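Choosing a desk for the small room

For six years I worked at the kitchen table, and every evening I moved the laptop, the papers and the lamp to the top of the fridge so that we could eat. In September my husband said he was tired of finding invoices near the butter, so I started to look for a real desk for the small room at the back.

I thought it would take one weekend. It took me almost until the winter, and I want to write down what I learned, because my sister is now looking for a desk as well and she asks me the same things every time we talk on the phone.

The first difficulty was the words. I have lived in this country a long time, but furniture English is a separate language. Laminate, veneer, melamine, engineered wood, solid hardwood. In the shop they all look brown. I had believed that veneer was a kind of plastic, and I was a little ashamed when the salesman explained to me that it is a thin layer of real wood glued on a board. Laminate is the one with the printed pattern. Melamine is similar to laminate but usually thinner, and the cheap desks have it almost always.

The second difficulty was the colour names. I liked a desk called the Flarkerton in "honey walnut", and on the website of the shop it was quite yellow. I ordered a sample chip and it came nearly red. The same maker has a "harvest cherry" which is browner than the walnut. My advice is to order the chips, they are usually free, and look at them in the room in the morning and again with the lamp on.

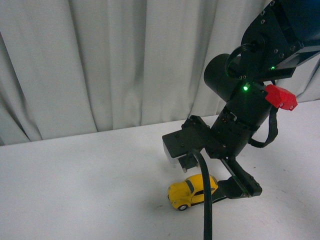 How deep should a desk be if you use a separate monitor?

At least 60 centimetres, and more if the wall allows it. I tried one of 50 and the screen was so close that I was leaning back the whole day. With 70 you also have a place for the forearms, but in a narrow room you will feel each of those centimetres when you pull out the chair.

My room is narrow, so I stayed with 60. Before I bought, I put painter's tape on the floor in the shape of the desk and left it there for some days. I walked around it with the laundry and opened the closet door. The door touched the tape by two fingers, so the desk had to go on the other wall, under the window. I would never have seen this from the drawing.

I compared three desks seriously. The Flarkerton I already mentioned. The Metwally was the prettiest one, with a rounded front edge and two drawers, but the drawers were hung so low that my knees met them. The Irnodora had no drawers at all, only a steel frame and a thick top with oak veneer, and it cost $568 with delivery, which was more than I had planned.

Then I spoke with Themis Zacharopoulos, who repairs furniture two streets from us and did the chairs of my mother-in-law. He told me to look under the top, where the screws go in, and to ask if there are metal inserts. If the screw goes directly in the particle board, he said, you can take the desk apart once, maybe twice, and after that it will wobble. We have moved five times since we married, so this was enough to decide me. The Irnodora has the inserts.

Assembly took one evening. The instructions had only pictures, and on step four the left leg is drawn as the right leg, so be careful there if you buy the same one. The centre bar should be tightened last, when the desk already stands on its feet. I did it first and had to loosen everything again.

For storage I bought a small cabinet on wheels, second-hand, from the Pornov series. The grey does not match anything, but it rolls under the desk and the lock works. I still need to find something for the cables, they hang behind like spaghetti, and I would like a felt mat because the veneer marks easily from a hot cup. If somebody knows a mat that does not smell strongly when it is new, please write me in the comments.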